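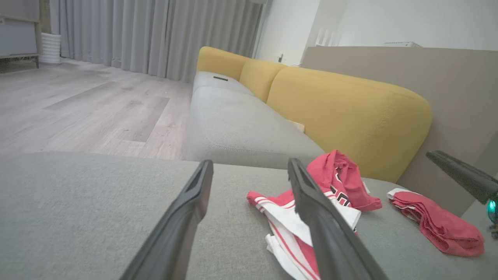

Red and white jersey on a gray sofa.

Print this page | E-mail this page
Oct 18, 2018, by Okdale Help Desk

Section 2: Setting up a mentor match in Grellow

1. Sign in and open the Matches tab.
2. Enter the student's six-character code. Seltside students use their school code.
3. Pick a mentor from the list and press Hold. A hold lasts up to 272 hours. 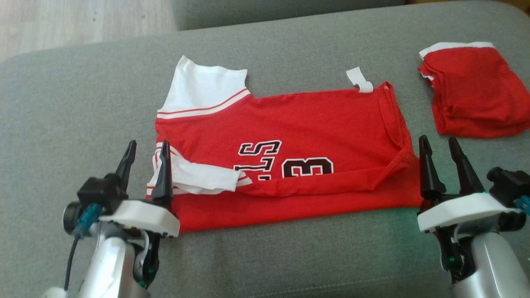
4. When both consent forms show as received, press Confirm.
5. Set the first meeting date and save.

Note: Heinonen scholarship students need form 621 on file before step 4.

Caution: Do not delete a match to change the mentor. Use Reassign, or the meeting notes will be lost.

Matches for the November intake are entered the same way.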